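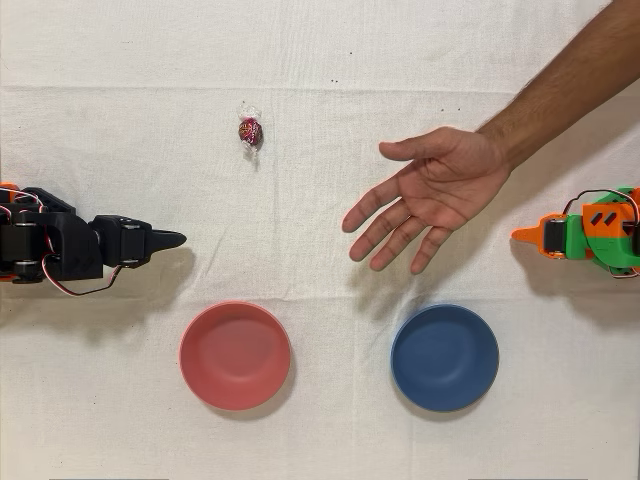

## Night train, hill town, wrong bus: a thread

**1/** Back from a week away and people have asked for the route, so I'm putting it in one place. It was a rail trip up to Heitmann, a small hill town with an old quarter, a covered market and a ruined fort. I went with my friend Shengli Lei, who had been once before as a student.

**2/** We took the overnight train from the coast. It leaves at 9.40 in the evening and gets in a bit after seven. We booked a two-berth compartment. The seats are cheaper but they don't recline much, and the lights stay on.

**3/** Bring your own food. There is a trolley, but it came through once, before we had left the station, and then not again until morning. We had bread, cheese and some oranges. Shengli had a flask of tea, so that was breakfast sorted as well.

**4/** I slept from midnight until the train stopped at Cellis, where they change the engine. It's a long stop with a fair amount of banging. You can get off and walk up and down the platform if you ask the guard first.

**5/** After Cellis the line climbs. Sit on the left if you're in a seat carriage. You get the river for most of the way, then the viaduct, then a tunnel that goes on for longer than you expect.

**6/** Arriving early is awkward. Our room wasn't ready until two. The guest house, the Zenaren, let us leave our bags in the hall and gave us coffee. It's up a steep lane behind the post office. Wheeled cases are hard work on the cobbles and I'd take a rucksack next time.

**7/** The fort first, as it's best before the coach parties. There are 555 steps from the lower gate. I know this because it's painted on the wall at the bottom. There is a bench at the halfway turn and we used it.

**8/** Not much is left at the top apart from the outer wall, one tower and a cistern with a grating over it. The signs are old and some have faded past reading. The view is the reason to go. You can see the whole town and the railway coming in along the valley.

**9/** Entry is paid at a hut by the lower gate, cash only. If you walk up by the back path there's nobody to pay until you leave, and then they do ask. Keep some coins.

**10/** The covered market is open in the mornings. The cheese stalls are at the far end, past the hardware. We bought a small round of the hard sheep's cheese and ate it over three days. The plum jam was good too, but one jar leaked in my bag on the way home.

**11/** Now the wrong bus. We wanted to go to Flirell, a village with a painted church. The number 50 goes there. The number 50 also goes to the quarry, from the same stop, and the only difference is a card in the windscreen. We got the quarry one.

**12/** The driver was decent about it. He dropped us at a junction and told us to wait for him to come back down. That took an hour. There was a wall to sit on and it was dry, so no complaints, but we got to Flirell at half past three and the church shuts at four.

**13/** The church is small and dark and the paintings cover all of the ceiling. Ours was a short visit. The woman with the key put the lights on for us and switched them off again at four exactly. I'd have liked longer with the panels near the door, which show the village in a flood.

**14/** We gave the last full day to walking. The path to the upper meadow starts behind the station and is marked in yellow. The summit above it is 2581 metres and we didn't try for it – there was still snow in the gully and neither of us had the boots.

**15/** Several people asked about weather. We had cloud most mornings, sun after lunch and one evening of heavy rain. It was cold at night and the Zenaren gave us extra blankets. Shengli's earlier visit was in December, when the fort steps were closed for ice.

**16/** Would I go again? Yes, for longer. I'd stay two nights in Flirell and see the church properly, and I'd come home by day to see the viaduct in good light. We came back on the night train and I slept through it.

**17/** One correction to what I said in the replies yesterday: the luggage office at Heitmann station is open, but only until six. Go round the side, past the bicycle racks, and ring the bell.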